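Workplace Equipment and Layout
Handout 11: The full-size keyboard - layout, placing and cable

Read before the practical. Bring the handout with you, as the table in section 4 of the workbook refers to it.

1. Scope

The session deals with the wired full-size keyboard as an item of desk equipment: how its keys are grouped, how much surface it takes up, how it is set down, and what is done with its cable. Typing technique is covered in Handout 14 and is not repeated. Laptops and split keyboards are left out.

2. Key groups

A full-size keyboard is divided into blocks with gaps between them. The main block is on the left and takes up most of the width. It holds the letters, the number row, the space bar and the shift and control keys. To its right is the navigation cluster, with the four arrow keys at the bottom and the group containing Home, End, Page Up and Page Down higher up. The numeric keypad is at the far right. The function keys run along the back, usually in groups of four.

Two consequences follow from this arrangement. First, the middle of the keyboard is not the middle of the letters. A keyboard centred on the desk by its outer case puts the letter keys to the left of the user, and the user then either twists or reaches. Second, the keypad lies between the letters and the place where a right-handed user keeps the mouse. Every change from typing to pointing crosses it.

For text work, line up the gap between G and H with the centre of the chair. For work that is mostly figures, as in the Flumiria stock exercise, move the whole keyboard to the left until the keypad is in front of the right shoulder. Mixed work is a compromise, and the workbook asks you to say which way you have settled it.

3. Surface

The keyboard needs a flat, firm surface at least as wide as its case. A board laid over a table top is acceptable if it does not rock. Check by pressing each front corner in turn. A pale board makes a dark keyboard easy to line up by eye, although it also shows every scuff, and marks should be wiped off before they are taken for position lines.
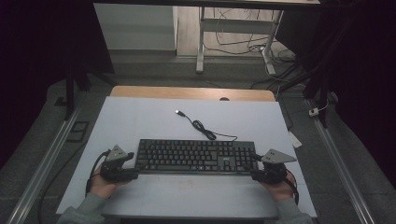
Set the keyboard parallel to the front edge of the surface. Leave enough room in front for the wrists to rest between spells of typing - a hand's width will do for most people. Lift the keyboard to move it. Pushing it drags the rubber feet and in time pulls them off.

The rear feet are normally left folded. Raising them tilts the keys towards the user and bends the wrist upwards. Use them only where the seat is low and cannot be adjusted.

4. Cable and connector

Most wired keyboards now use a USB cable with a flat rectangular plug, known as type A. The plug fits one way up. If it does not go in with light pressure, turn it over and try again.

Before plugging in:

- Lay the cable out behind the keyboard, never under it.
- Let it fall in a loose loop. Tight coils put strain on the point where the cable enters the case.
- Keep the metal end off the floor and clear of liquids.
- If the table has a cable hole, check that the plug will pass through before threading the rest.

When unplugging, hold the body of the plug and not the cable. For storage, fold the cable into a few wide turns and fasten it with a soft tie. Wrapping it round the keyboard presses on the keys and should be avoided.

5. Recording

Each pair fills in one sheet for its workstation. Give the distance from the front edge of the surface to the front of the keyboard, in millimetres, and the offset of the G-H gap from the chair centre, marked L or R. Sheets go in the Undholm tray in Room 231. Put the workstation code at the top, not your names.

6. Questions for the write-up

Why does the outer case give a poor guide to centring?

Which tasks in the Chevalier invoice set use the keypad, and for how long at a time?

What would change at your workstation if the keypad were a separate unit?

Reading: Zeltgate Workplace Notes, the chapter on input devices. The chapter on seating is useful for section 3 but will not be discussed until the following session.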